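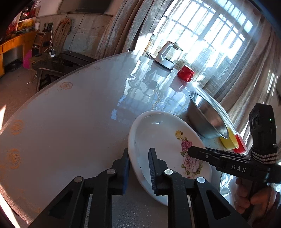
3장. 설치 및 초기 설정

3장에서는 Pronduteck 온도 기록계를 백신 보관용 냉장고에 설치하고 기록을 시작하기까지의 절차를 다룹니다. 냉장고 한 대에 기록계 한 대를 설치하는 경우를 기준으로 설명합니다. 여러 대를 하나의 Grokex 게이트웨이에 연결하는 방법은 5장을 참조하십시오.

3.1 설치 전 확인

포장을 열고 다음 구성품이 들어 있는지 확인합니다.

본체
온도 프로브(케이블 일체형)
완충액 용기(글리콜 충전, 밀봉)
벽면 거치대와 접착 패드
전원 어댑터
USB 케이블
교정 성적서

교정 성적서의 일련번호와 본체 뒷면의 일련번호가 일치해야 합니다. 다르면 설치를 중단하고 구입처에 연락하십시오. 성적서 사본은 나중에 다시 발급받을 수 있으나 처리에 시간이 걸리므로 원본을 예방접종 관련 서류와 함께 보관하시기 바랍니다.

설치를 시작하기 전에 냉장고가 정상 운전 중이어야 합니다. 새로 들여온 냉장고나 이전 설치한 냉장고는 빈 상태로 하루 이상 가동한 뒤 설치합니다. 냉장고 제조사가 더 긴 안정화 시간을 정해 둔 경우에는 그 시간을 따릅니다.

주의: 안정화가 끝나기 전에 백신을 넣지 마십시오. 기록계는 온도를 기록하고 경보를 울리는 장치이며 냉장고의 온도를 조절하지 않습니다.

3.2 프로브 설치

1. 완충액 용기의 뚜껑을 열고 고무 패킹이 제자리에 있는지 확인합니다.

2. 프로브의 금속부를 패킹 구멍에 끝까지 밀어 넣습니다. 금속부가 완충액에 완전히 잠겨야 합니다.

3. 뚜껑을 손으로 잠급니다. 공구로 조이면 패킹이 찢어질 수 있습니다.

4. 용기를 냉장고 가운데 선반의 중앙에 놓습니다. 벽, 문, 냉기 배출구 가까이에는 놓지 마십시오. 백신 상자가 실제로 놓이는 높이에 맞추는 것이 좋습니다.

5. 케이블을 문의 경첩 쪽으로 빼냅니다. 손잡이 쪽으로 빼면 문을 여닫을 때마다 케이블이 당겨집니다. 냉장고에 케이블용 구멍이 있으면 그 구멍을 사용하고 남은 틈은 제조사가 제공한 마개로 막습니다.

6. 문을 닫고 케이블이 지나는 부분의 고무 실이 들뜨지 않는지 손으로 훑어 확인합니다.

참고: 케이블은 납작한 형태로 되어 있어 일반적인 문 실을 통과합니다. 케이블을 접거나 스테이플러로 고정하지 마십시오. 외피가 손상되면 프로브 전체를 교체해야 합니다.

주의: 완충액은 음용할 수 없습니다. 용기가 깨졌을 때에는 장갑을 끼고 흡수지로 닦아 내고, 용액이 묻은 백신 포장은 따로 분리하여 기관의 담당자가 판단하도록 하십시오.

3.3 본체 거치와 전원 연결

1. 본체는 냉장고 바깥 옆면이나 가까운 벽에 설치합니다. 화면이 눈높이에 오도록 위치를 정합니다.

2. 붙일 면을 마른 천으로 닦고 접착 패드의 보호 필름을 벗깁니다.

3. 거치대를 붙이고 30초 동안 눌러 줍니다.

4. 본체를 거치대에 위에서 아래로 끼웁니다. 딸깍 소리가 나면 고정된 것입니다.

5. 프로브 케이블의 단자를 본체 아래쪽 P1 포트에 꽂습니다. P2 포트는 냉동고용 추가 프로브를 쓸 때에만 사용합니다.

6. 전원 어댑터를 벽면 콘센트에 직접 연결합니다. 스위치가 달린 멀티탭은 사용하지 마십시오.

7. 전원이 들어오면 초록색 표시등이 켜지고 내장 배터리가 충전됩니다. 완전 방전 상태에서 충전하는 데에는 약 300분이 걸립니다. 충전 중에도 다음 단계를 진행할 수 있습니다.

냉장고 플러그와 기록계 어댑터가 꽂힌 콘센트에는 동봉된 "뽑지 마시오" 스티커를 붙입니다. 청소 담당 직원에게도 따로 알려 두십시오. 보건 기관에서 접수된 전원 차단 문의 가운데에는 청소기 때문에 플러그를 뽑았다가 다시 꽂지 않은 경우가 적지 않습니다.

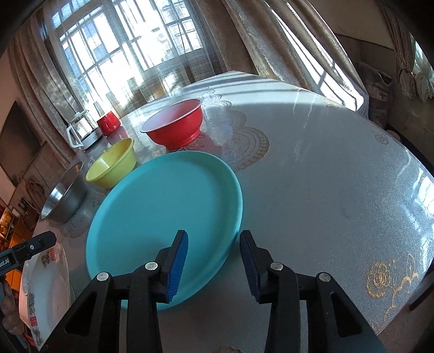 3.4 언어, 시각, 관리자 암호

전원을 처음 켜면 설정 화면이 차례로 나타납니다. 화살표 버튼으로 항목을 고르고 확인 버튼으로 저장합니다. 한 화면에서 2분 이상 조작이 없으면 화면이 꺼지지만 그때까지 입력한 내용은 남아 있습니다.

1. 언어에서 "한국어"를 선택합니다.

2. 날짜와 시각을 입력합니다. 게이트웨이를 사용하는 기관은 "자동"을 선택하면 됩니다. 수동으로 입력할 때에는 접종 등록에 쓰는 컴퓨터의 시각에 맞추십시오. 두 시각이 어긋나면 온도 이탈이 있었을 때 어느 접종분이 해당하는지 가려내기 어렵습니다.

3. 기관 이름과 냉장고 이름을 입력합니다. 냉장고 이름은 "접종실 1"처럼 위치를 알 수 있게 정합니다. 제조사나 모델명만 넣으면 나중에 같은 모델이 추가되었을 때 구분할 수 없습니다.

4. 관리자 암호를 변경합니다. 출고 시 암호는 3944입니다. 변경하지 않으면 다음 화면으로 넘어가지 않습니다.

5. 새 암호를 한 번 더 입력하고 확인 버튼을 누릅니다.

참고: 암호를 잊은 경우 본체에서는 복구할 수 없습니다. USB로 컴퓨터에 연결한 뒤 관리 프로그램의 "암호 재발급" 메뉴를 사용하십시오. 재발급 절차를 거쳐도 저장된 기록은 지워지지 않습니다.

3.5 경보 기준 설정

냉장 보관 모드의 출고 기준은 하한 2℃, 상한 8℃입니다. 대부분의 냉장 백신에는 이 값을 그대로 쓸 수 있으나, 보관 중인 제품의 허가 사항과 관할 보건 당국의 지침을 먼저 확인하십시오. 제품별로 조건이 다르면 가장 좁은 범위에 맞춥니다.

1. 메뉴에서 "경보"를 선택하고 관리자 암호를 입력합니다.

2. "보관 모드"를 "냉장"으로 지정합니다.

3. 상한과 하한을 확인하고 필요하면 고칩니다. 값은 0.1℃ 단위로 바뀝니다.

4. "상한 지연"을 설정합니다. 문을 잠시 열어 둔 동안 경보가 울리지 않도록 하는 기능입니다. 출고 값은 10분입니다.

5. "하한 지연"은 출고 값인 0분을 유지합니다. 동결에 민감한 백신은 짧은 시간의 저온 노출로도 손상될 수 있습니다.

6. "소리 크기"를 정하고 "시험"을 눌러 옆방에서도 들리는지 확인합니다.

7. 문자 알림을 사용할 경우 연락처를 두 명 이상 등록합니다. 한 명만 등록하면 휴가나 야간에 대응이 늦어집니다.

주의: 지연 시간을 늘려 잦은 경보를 막으려 하지 마십시오. 경보가 자주 울리면 문 실, 적재량, 온도 조절기 위치를 먼저 점검합니다.

3.6 기록 시작

1. 프로브를 설치하고 최소 두 시간이 지난 뒤 화면의 현재 온도를 확인합니다. 값이 경보 범위 안에서 안정되어 있어야 합니다.

2. 메뉴에서 "기록"을 선택하고 간격을 정합니다. 권장 간격은 5분입니다.

3. "시작"을 누르고 3초간 유지합니다. 화면 왼쪽 위에 REC 표시가 나타납니다.

4. 최저/최고 온도를 초기화합니다. 설치 작업 중에 문을 열어 둔 영향이 값에 남아 있으므로 반드시 초기화하십시오.

본체는 게이트웨이 없이 사용할 때 측정값을 2000개까지 저장합니다. 5분 간격이면 일주일이 조금 못 되는 분량입니다. 저장 공간이 가득 차면 가장 오래된 값부터 덮어쓰므로 단독 사용 기관에서는 늦어도 엿새에 한 번 자료를 내려받아야 합니다. 게이트웨이에 연결된 기기는 자동으로 전송하며, 연결이 끊긴 동안의 측정값은 다시 연결될 때 한꺼번에 올라갑니다.

기록 중에는 간격과 경보 기준을 바꿀 수 없습니다. 변경하려면 기록을 멈추고 사유를 입력해야 하며, 사유는 보고서의 마지막 쪽에 인쇄됩니다.

3.7 설치 점검

기록을 시작한 다음 날 아래 사항을 확인하고 점검표에 적습니다.

REC 표시가 켜져 있다.
측정값 사이에 빠진 시간이 없다.
밤사이 최저 온도가 하한 아래로 내려가지 않았다.
어댑터를 뽑으면 1분 안에 정전 경보가 울린다.
정전 경보 문자가 등록된 모든 연락처에 도착했다.
어댑터를 다시 꽂으면 경보가 해제되고 기록이 이어진다.

정전 시험은 진료 시간 중에 하고, 끝나면 시험이었음을 기록의 메모란에 남깁니다. 메모가 없으면 실제 정전과 구별되지 않습니다.

다음은 Plunddale 보건지소에서 작성한 점검표의 기재 예입니다.

점검일: 10월 9일
냉장고 이름: 접종실 1
점검자: Melahat Sezer
확인자: Vasilis Grgić
최저 3.1℃ / 최고 6.4℃
비고: 정전 시험 실시. 문자 수신 확인. 연락처 한 건 번호 오류로 수정 후 재시험함.

점검표는 기관에서 정한 기간 동안 온도 기록과 같은 곳에 보관합니다.

3.8 설치 중 자주 나타나는 표시

E1: 프로브가 인식되지 않습니다. 단자를 뽑았다가 다시 꽂으십시오. 같은 표시가 계속되면 P2에 꽂지 않았는지 확인합니다.

E2: 시각이 설정되지 않았습니다. 3.4의 2단계로 돌아갑니다. 시각을 설정하기 전에는 기록을 시작할 수 없습니다.

E4: 배터리 잔량이 부족합니다. 어댑터 연결을 확인합니다. 충전을 마친 뒤에도 표시가 남아 있으면 배터리를 교체해야 합니다.

E7: 교정 유효 기간이 지났습니다. 기록은 계속되지만 보고서에 "교정 만료"가 표시됩니다. 교정 신청 방법은 8장에 있습니다.

본체 온도와 냉장고 자체 표시창의 온도가 다르게 나오는 것은 고장이 아닐 수 있습니다. 냉장고 표시창은 대개 공기 온도를 나타내고, 기록계는 완충액 안의 온도를 측정하여 변화가 느리게 나타납니다. 문을 닫은 상태로 두 시간이 지난 뒤에도 차이가 1℃를 넘으면 프로브 위치를 다시 확인하고, 그래도 차이가 줄지 않으면 Milošević 서비스 센터에 점검을 의뢰하십시오. 의뢰할 때에는 본체 일련번호와 최근 하루분의 기록 파일이 필요합니다.

경보가 울린 뒤의 백신 격리와 보고 절차는 4장에서 이어집니다.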